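Iced tea tray makes big promises on spills

Sketora, the catering supply firm, says its new Canine tray will stop cups from going over. It was demonstrated in June with the least forgiving load in the trade: clear plastic cups, ice and no lids.

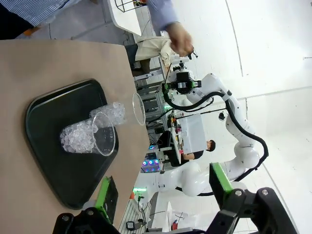 What does the tray cost? Sketora lists it at $42, or $10 more than the plain model it replaces.

That is a lot for black plastic with a raised rim. The firm's case rests on a slightly tacky surface, which it says will hold a cup of ice through a sharp turn. A rim can keep ice off the carpet, but it can't keep a cup on its feet. 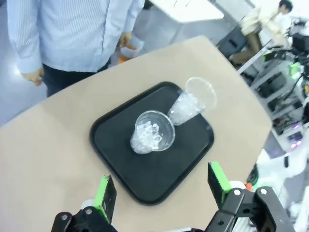
Counter Trade, Issue 42, p. 3

Sketora cites 1,548 trial servings at cafes run by Manolakis, a customer of long standing. It has not said how many ended in a spill – an odd thing to leave out.

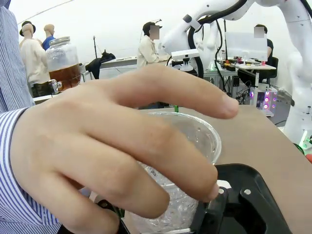 Nor has it said how full the cups were. A cup packed with ice to the brim behaves quite differently from one that is half full, and iced tea poured on top changes the balance again.

Asier, a rival supplier, sells a tray with molded cup wells for less. 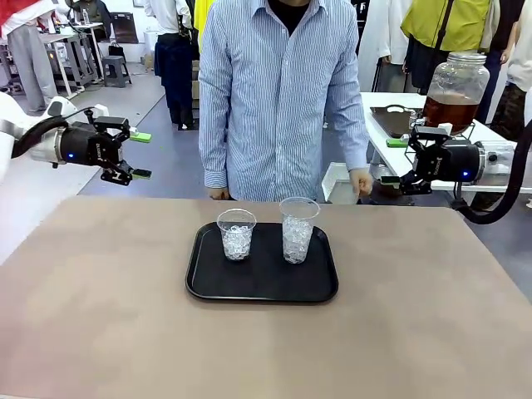

Wells only fit one size of cup, Sketora argues, and that much is fair. The full trial results are promised before the tray goes on general sale.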